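The Second Life of a Wool Sweater

May 20, 2021

Dostthorpe had a woolen mill until the last shift went home, and the town still knows its yarn. On the main street there is a repair shop called Karras, open four days a week, where people bring in sweaters, scarves and blankets that would otherwise go in the trash. Last year the shop took in 2,072 pieces. Just under half of them, 1,020, were sweaters with worn elbows.

The price of a simple elbow repair is $13. A moth hole costs less if it is small and more if the moths have been busy. Customers wait two weeks in spring, when everyone empties the closet at once and finds the damage.

Moths get most of the blame, and they deserve a good part of it. The adult moth does not eat wool. The larvae do, and they prefer wool that has been worn and put away dirty. Skin oil and spilled food draw them in. A sweater that is washed before storage and kept in a sealed bag has a fair chance of coming out whole in the fall.

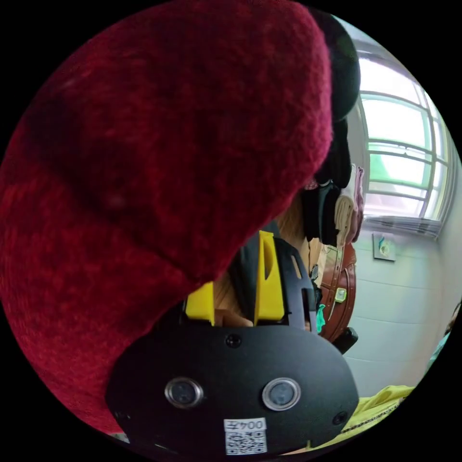 Washing is where the rest of the trouble starts. Wool fibers are covered in tiny scales. Heat, water and rubbing make the scales catch on each other, and the fabric draws in and thickens. Once it has felted all the way through, it won't go back. A light case can sometimes be eased out with a soak in cool water and hair conditioner, then stretched a little at a time on a towel. The shop will try it but makes no promises.

Some people felt their wool on purpose. Furka, a small company on the edge of town, buys shrunken sweaters by the pound and cuts them into mitten linings and slippers. The thicker the better, as far as they are concerned. Zippers and buttons come off first and go into bins for resale.

Yarn for repairs is harder to find than it used to be. The mill's own line, Iritard, has been out of production for years, and the remaining cones turn up at estate sales - usually in brown or a green that few people want. For most jobs Karras uses a close match and keeps the patch on the inside. Customers who ask for a visible mend get to pick the color, and lately more of them do.

The shop runs an evening class in May for anyone who wants to learn darning. Bring a sock, a blunt needle and something round to stretch the heel over. A light bulb works if it has cooled down.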